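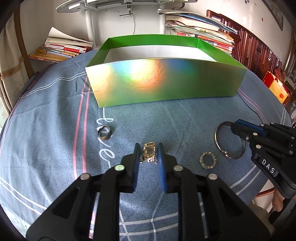

El bicarbonato lo guardo siempre en un bote de cristal bien cerrado, porque en su caja de cartón coge humedad y en enero, con las ventanas cerradas, se me hace una piedra —y mira que me da rabia tirarlo—. Con anillos de banda calada, como el dorado, yo no lo uso nunca, que se mete en los huequitos y luego no hay quien lo saque: agua tibia, una gota de jabón suave y un cepillo de dientes de bebé.

Para los paños de cocina, en cambio, es una maravilla: dos cucharadas en el barreño, toda la noche en remojo, y por la mañana a la lavadora con lo demás. ¡Ya me contaréis qué tal!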